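Bench Basics, Session 2: The Surface You Work On
Notes by Lorna Barredo
Berkville evening program, Room 37

Hi everybody! These are my notes for the second session, typed up from the stack of index cards I talk from, so the order wanders a little. If you missed Session 1 (tools, where they live, why I'm fussy about the pegboard), get a copy from the tray by the door. You'll need it for the part on zones.

What we're covering

Last time was all about what you hold. Tonight is about what's underneath it. I've taught this course at Berkville long enough to know that the surface is the part people want to skip, and I get it, a mat is not exciting. But most of the annoying little problems I get asked about at the end of class (the screw that rolled off, the scratch on the back of the picture frame, the pencil line that came out crooked for no reason at all) start with the table and what's on it.

By the end you should be able to pick a mat for the job, lay it, get the worst of the folds out, and set up a bench so you can find your small parts again on Wednesday.

Why bother with a mat

Three things are going on at a bench: you're protecting the table from the work, protecting the work from the table, and giving your eyes a plain background. People remember the first one and forget the other two.

Take the work itself. If you turn a finished box upside down on bare wood to put the feet on, any grain of grit under there is going to write on your lid. I did this to my sister's jewelry box the night before her birthday and I'm still hearing about it.

Then the background. Try finding a small black screw on a dark bench under a ceiling light. Now try it on a plain mid-tone color. Green and blue mats are popular for exactly this, because silver, brass, black and white parts all show up on them. A busy pattern is the worst (sorry to whoever brought the old tablecloth with the lemons, it's a great tablecloth).

Kinds of surface

Bare wood. Lovely for planing and sawing, and you can sand it back when it gets ugly. Hard on finished work, and it soaks up glue and oil.

Rubber or vinyl mat. Grippy, wipes clean, takes a dropped screwdriver well. Usually comes rolled, so it wants to curl at the ends for a while. Some solvents will make it sticky, so test a corner.

Cloth or felt. Kind to polished and painted surfaces. Hangs on to every metal shaving you ever make, so keep one for clean jobs only and write CLEAN on the back.

Hard cutting mat. Flat and nice to measure on. Never leave one in a hot car! It will come back shaped like a potato chip and you can't talk it out of it.

Paper. Very underrated. Brown paper off a roll is my favorite for glue-ups. You can draw on it, label your parts in pencil right next to where they sit, and throw the whole thing out after.

You don't need all of these. I'd say one grippy mat and a roll of brown paper will get you through this course, and the cloth one can wait until we do finishing.

Size

Too small is worse than too big. If your mat only covers the middle of the table, you'll be working over the edge of it all evening, and an edge is a little step that tips things. You want the mat to run under your work and under both forearms too. Measure your table before you go shopping and write it down somewhere that isn't your hand.

If you can't get one big enough, put two side by side with the seam well away from where you work. Don't overlap them. An overlap feels flat until you try to stand something tall on it.

Laying it

1. Clear the table. All the way, including the coffee.
2. Brush it off with a dry bench brush, then run your bare palm over the whole thing. Your hand will find grit your eyes won't.
3. Wipe, and wait until the table is dry. Water trapped under a mat can leave a pale bloom on a varnished top, and Ruggiero next door will not be pleased with me if we do that to the tables again.
4. Lay the back edge first, lined up with the far side of the table, and roll or unfold toward yourself.
5. Smooth from the middle out with a flat forearm. Short strokes only push a wrinkle somewhere else.
6. Check the corners. If one lifts, weigh it down overnight with something flat. Tape is a last resort, and if you do use it, low-tack only.

If there's something mounted on your bench already, a vise or a clamp base or a lamp foot, think about which goes on first. A mat that tucks under the front of a base stays put at that end, and that's handy. But it also means you can't pull it flat from there, so get the wrinkles out before you tighten anything down.

Folds and creases

Okay, this is the section I get the most questions on. A mat that was shipped or stored folded will have a fold line, and a fold line is stubborn. Soft creases are a different animal. Those are mostly from handling and they relax by themselves if you leave the mat alone.

So look at your mat with the light coming from low on one side (a desk lamp laid down works great) and sort what you see. Is it a straight line? Probably a fold. Is it a vague bit of shading that moves when you press next to it? Soft crease, or the mat isn't quite lying on the table there. And sometimes a darker patch is only a shadow or a bit of wear, and then there's nothing to fix at all.

For a rubber or vinyl mat, warmth and time do it. Lay it flat in a warm room with the fold facing down and put boards over it. Mine took a whole weekend. A hair dryer on low helps if you keep it moving, but please no irons on anything with plastic in it! For felt, a damp cloth and a cool iron is fine.

I want you to practice reading a mat, so have a look at the green one. The fold line runs sideways on the right, and the rest is faint creases and soft changes in shade, with a darker patch toward the back right. No loose parts lying on it, so there's nothing to distract you. Which marks would you bother with, and which would you leave? Jot your answer in the margin before we talk about it.

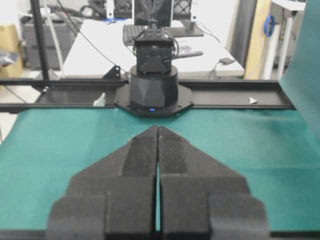

Zones

Back to the zones from Session 1, now on a real surface. I divide the mat up like this.

Work zone: front and center, a bit wider than your shoulders. Nothing lives there. If it's in the work zone, you're working on it this minute.

Parts zone: to your weaker side, in trays. Not loose on the mat, in trays! A muffin tin is perfect and costs next to nothing at a thrift store.

Tool zone: to your stronger side, handles toward you, and only the tools for this step.

Parking: the back strip. Drawings, tape measure, the phone if you must.

Lefties, flip it. And if your bench is against a wall or under a shelf, check that you can reach the parking strip without leaning your chest across the work. If you can't, give it up and use a stool or a cart instead.

Light

Overhead light by itself puts your own shadow right over your hands. Add one lamp on the side opposite your working hand. Shiny mats bounce light back in your face, so if you're squinting, swing the lamp lower or further off to the side until the glare slides away from you.

Keep cords off the front edge. A cord should leave from the back of the table, with enough slack that nothing tugs when you move the lamp.

Cleaning up

Every time, five minutes:

Put tools away first, then lids on parts trays.
Brush the mat toward one corner, into a dustpan. Don't blow on it (eyes!).
Wipe rubber and vinyl with warm water and a drop of dish soap. Shake felt outside.
Glue drips: let them set hard and flex the mat, and most will pop right off. Wet glue just smears.
Fine scuffs you can leave. A scuffed mat works as well as a new one, and if they bother you, turn it over.

Once a month or so, lift the whole mat and clean under it. You will find things. I found a drill bit I'd accused my brother of losing.

Storing

Roll it, don't fold it, with the working face out, so the ends press down when you lay it again. Loose tie, no rubber bands. If you have 2 mats, roll them together around a cardboard tube. Stand the roll up somewhere cool. If it really has to be folded to fit the shelf, fold it in a different spot each time so one line doesn't take all the strain.

For next time

Please set up your own surface at home, any table will do, and work on it at least twice before we meet. Then bring me:

A sketch of your zones with the things you ended up moving.
A note on any creases, what you tried, and how long it took.
Your brown paper if you used some, scribbles and all. I love seeing those.

We'll start Session 3 with sandpaper, so bring one sheet of 200 grit if the store has it (220 is fine too) and an old T-shirt you don't mind cutting up.

Questions from earlier groups

Can I use a yoga mat? For one evening, sure. It's too squishy for measuring, and tall pieces wobble on it.

My table isn't level, will a mat fix that? No, it'll follow the table. Shim the leg with a folded card and check with a level in both directions.

Does the color matter that much? For the mat you're going to stare at for hours, yes, a plain one, and a shade your usual parts don't match.

Can I leave it down all year? You can, but lift it for that monthly clean, and in August pull it off if your table sits in a sunny window. The heat gets trapped and the mat can leave its color on the wood.

Office hours are before class, same room. Bring your mat if it's giving you trouble, rolled please!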